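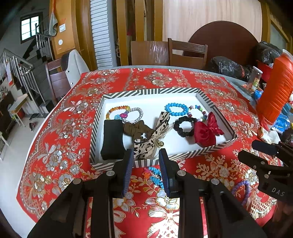
Student robotics club to run public sorting trial in August, and will publish the misses

The Corner Robotics Club, a student group that meets on Thursday evenings, will hold an open trial of its Hlongwane sorting project in August. Members will collect hand-guided gripper recordings of small personal items being picked up and put away, and will then test whether a program trained on those recordings can do the same job without a hand on the tool.

The club is not promising that it can.

"We have read plenty of student announcements that say a robot has learned to tidy a room," the club said in a statement. "Usually it has learned to move one block to one spot on one table. We would like to know how far we are from that, and we expect the answer to be a little embarrassing."

The test items are hair bows, scrunchies and bead bracelets. They were picked over the foam cubes used in the club's last project, Stundier, which scored well in the workshop and poorly everywhere else. A cube looks much the same from any side. A scrunchie does not, and a bracelet changes shape when it is touched. Work takes place on ordinary household tables with ordinary tablecloths, patterned ones included.

The trial will have 3 rounds. In the first, members work the grippers by hand. In the second, the program makes 100 attempts with items it has been trained on. In the third, it gets 14 items it has never met. An attempt counts only if the item ends up inside the tray. Dropping it on the rim is a miss, and so is picking up two things at once - a point that took up most of one meeting.

The club has 13 members, several of whom voted against giving the third round a target score. No target has been set. Full results, including every failed attempt, will be posted at the end of the month whether or not they are flattering.

Jusus, a local repair shop, is lending bench space for the second and third rounds. It has no say in the scoring and has made no claims for the project.

Visitors may watch the second round from 6 p.m. and may bring a hair tie or bracelet for the third. Items should be ones the owner can stand to lose. The club does not recommend the project as a way to save time on housework: by its own reckoning, putting a tray in order by hand is still much quicker.

Schools and clubs that want the scoring sheet can request a copy from the Corner Robotics Club. It is free to use and change.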